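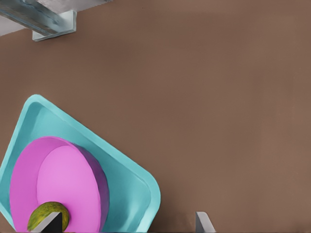

By the Stellum Young Explorers team
Published 2025-03-20

How does a robot know what to do next?

Have you ever helped to lay the table? You probably didn't think very hard about it. You saw a plate, you picked it up, you put it down in the right place, and all the while you were chatting or humming or wondering what was for tea. Your brain did loads of clever work and didn't even mention it to you!

A robot can't do that by itself. A robot arm is a set of motors and joints, and without a program it would stay perfectly still all day. Everything it does comes from software, the long list of instructions running on its computer. So let's climb inside that software and see how it tackles a job that sounds really easy: put the fruit in the bowl, and put the bowl on the tray.

The robot in our pictures lives in a computer. It's a simulated robot, a bit like a character in a video game, working at a simulated table. The people at the Okoth workshop in Bremham use a program called Ustosar to run it. Ustosar works out how things would move, bump and slide if they were real, so the robot's software gets to practise on something very like a real table. And if a bowl goes flying, there's nothing to sweep up.

Step one: seeing

First of all the robot needs to find things. Its camera gives it a picture, but to a computer a picture is only a huge grid of numbers. Each number says how bright or how colourful one tiny dot is. Nowhere in the grid does it say "bowl" or "fruit"!

The part of the software that turns dots into things is called perception. It looks for patches of dots that belong together. A big patch of pink might be the bowl. A turquoise patch with straight sides and round corners might be the tray. A small greenish blob might be the fruit.

It gets trickier when the camera is fixed close to the gripper, which is the robot's hand. Up close, the robot often sees only a slice of something. You can do this too. If a friend pokes half a biscuit round a door, you know straight away that it's a biscuit (and you probably know you want it). Perception software has to learn that trick, and it needs to see lots and lots of examples before it gets good at it.

Try it yourself: roll a sheet of paper into a tube and look through it with one eye. Now try to find your shoes. You'll have to move the tube about and remember what you saw a moment ago. Robots have to remember too.

Step two: planning

Now the robot knows where things are. Hooray! What should it do first?

This part is called planning, and it's my favourite. The planner is the bit of software that chooses the steps and puts them in order. Suppose it put the bowl on the tray and then went looking for the fruit. That could work. Or it could put the fruit in first and move the two together. That could work as well, as long as the bowl stays nice and level. There are often several good answers, and the planner has to pick one.

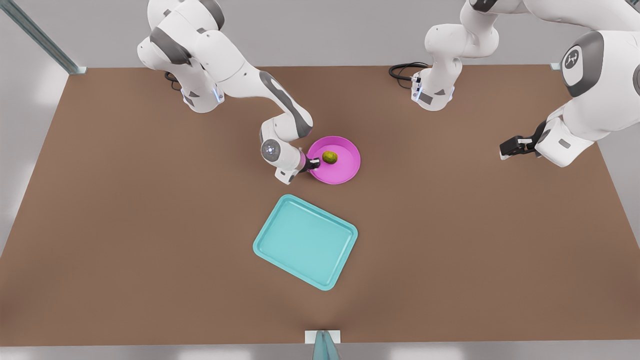 Then it has to plan the path. A robot arm has lots of joints, a bit like your shoulder, elbow and wrist, and each one can turn. To get its fingers to one spot, the arm might be able to bend in hundreds of different ways. Some of those would knock the fruit over the edge. Some would bash one arm into the other, which is a real worry when two arms share a table. So the planner tries out paths in its imagination, throws away the ones that end in a crash, and keeps a smooth, safe one.

You can feel this for yourself. Put your finger on your nose. Now keep it there and wiggle your elbow up and down. Your fingertip stays put but your arm changes shape. The planner has to choose one of those shapes every time the arm moves.

Step three: control

A plan is only a plan until the motors turn, and the software that looks after the motors is called control. It works in a loop that goes round and round very fast:

Where am I now?
Where should I be?
Turn the motors a little bit.
Check again.

Some controllers go round that loop 1,000 times every second! That's so fast that the movement looks smooth, even though it's made of teeny tiny nudges. You use a loop like this when you carry a full glass of water. You watch the top, you feel it tip, you straighten up. You never just shut your eyes and march.

Gripping needs control too. If the fingers don't squeeze enough, the bowl slips. If they squeeze too much, it could shoot out sideways like wet soap. And letting go is a skill of its own — the fingers have to open without dragging the bowl along with them.

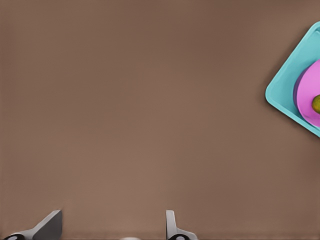
Step four: checking, and trying again

Good software doesn't stop when the arm stops. It asks one more question: did it work? The perception part takes another look. Is the bowl on the tray? Is the fruit still in the bowl? If the answer is no, the planner makes a new plan and off they go again.

This is where a simulated table is brilliant. In February the Okoth team set Ustosar going on a tidying job like this one and let it run 197 tries. Before each try the program shuffled the tray and the bowl to new places and turned the tray a different way. That stops the robot from learning just one set of moves by heart. It has to look properly every time, the same as you would if someone kept swapping your cutlery drawer round.

Be the robot!

You'll need 2 people, a plastic bowl, a tray and a satsuma. One person is the robot and wears a blindfold. The other person is the software and can only use short commands, such as "left hand forward", "stop", "close fingers" and "lift". Clear some space first, and keep the robot sitting down.

See if you can get the satsuma into the bowl and the bowl onto the tray in 12 commands. Then swap places, move everything, and have another go.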